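Parada en el ciclo 1.706

La pinza Stamuvier debía coger los palillos de uno en uno y soltarlos.
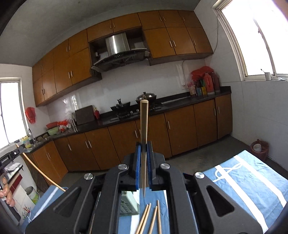

En el ciclo 1.706 no soltó. Ridwan Menon dio la orden de apertura; el registro devolvió «abierta». Los dedos seguían cerrados.

—Fuerza —pidió Saodah Simanjuntak.

—74 y subiendo.

La madera crujió. Ella cortó la alimentación y anotó: sensor de posición sin respuesta, causa desconocida.

—Samik querrá reanudar.

—Que lo firme Samik.

Última actualización: enero

Comentarios
Lector_sur: ¿74 qué? Faltan unidades.
Prondau: A mí me falló en el 400.

© Rautiainen | Contacto | Volver arriba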